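Desktop Computer Intake and Parts Reuse
Frequently Asked Questions

The Figueiredo Equipment Reuse Center accepts retired desktop computers from households, schools and small businesses. Usable parts are sorted and placed in rebuilt machines or kept as spares. The answers on this page apply to all donations received after February 26, 2021.

Who may donate equipment?

Any resident or registered organization in the Larnska district may donate. Organizations bringing more than one pallet must arrange a delivery time with the intake office. Households do not need an appointment.

Does a computer have to be working?

No. The Center accepts desktop computers that do not start, provided the case is closed and no parts are leaking, burned or heavily corroded. Laptops, printers and monitors are handled under a separate program and are turned away at the desktop counter.

Should I remove the memory or the processor before I bring the computer in?

We ask that you leave both in place. Memory modules and processors are easily damaged by static electricity and by poor packing, and many of the parts we reject were in good order until they were taken out at home. If a module has already been removed, place it in an antistatic bag and tape the bag to the outside of the case. Please do not wrap parts in kitchen foil, newspaper or plastic film.

May I keep the hard drive?

Yes. Donors may remove the drive at any time before the computer is signed in. Drives left inside are erased with Clokix software, and a certificate is available on request. A drive that cannot be erased is destroyed.

What is checked once the case is open?

Staff look at the memory slots, the capacitors, the fan headers and the power wiring. A slot is cleared of dust before any module is fitted. Capacitors with raised or split tops cause the motherboard to be set aside for recycling — the Center does not replace capacitors. The processor is handled by its edges, and its contact side is kept off the bench surface at all times.
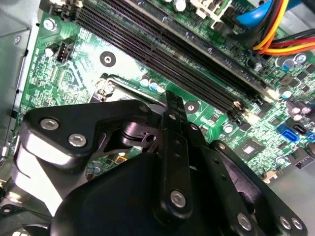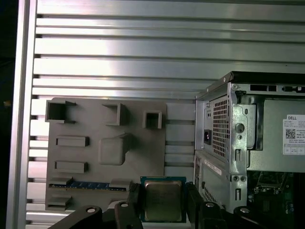 First picture: empty memory slots on a green motherboard in its case. Second picture: a processor, with a memory module in the gray fixture plate.

How are memory modules matched to a computer?

Modules are sorted by type, then by capacity. The notch along the contact edge must line up with the key in the slot, and a module is never forced. Where a computer takes modules in pairs, 2 of the same capacity and speed are fitted. Gold-toned contacts are wiped with a dry lint-free cloth; erasers and household cleaners are not used.

What happens to old thermal paste?

Paste is removed from the processor and the heatsink before either is stored. Fresh paste is applied only when the computer is assembled.

Is there a charge?

Household donations are free of charge. Organizations pay a handling fee of 620 for each full pallet, which covers collection, data erasure and the written inventory. The fee is billed by our transport partner, Brastico, after delivery.

Can I request a rebuilt computer?

Requests are accepted from schools, libraries and registered community groups in the district. The form is available at the intake office and must be signed by the person responsible for the equipment. The next review of requests follows the close of the school term. Individual residents may buy spare memory and processors at the parts counter, subject to stock.

Are the parts guaranteed?

Parts sold at the counter may be exchanged within 2 weeks if they fail to work in a compatible computer. The receipt is required. Parts that have been bent, scratched or fitted in the wrong socket are not exchanged.

Whom should I contact with further questions?

Questions about intake, fees or certificates should be addressed in writing to Duarte Frade, Intake Office. Please include the receipt number if the computer has already been signed in.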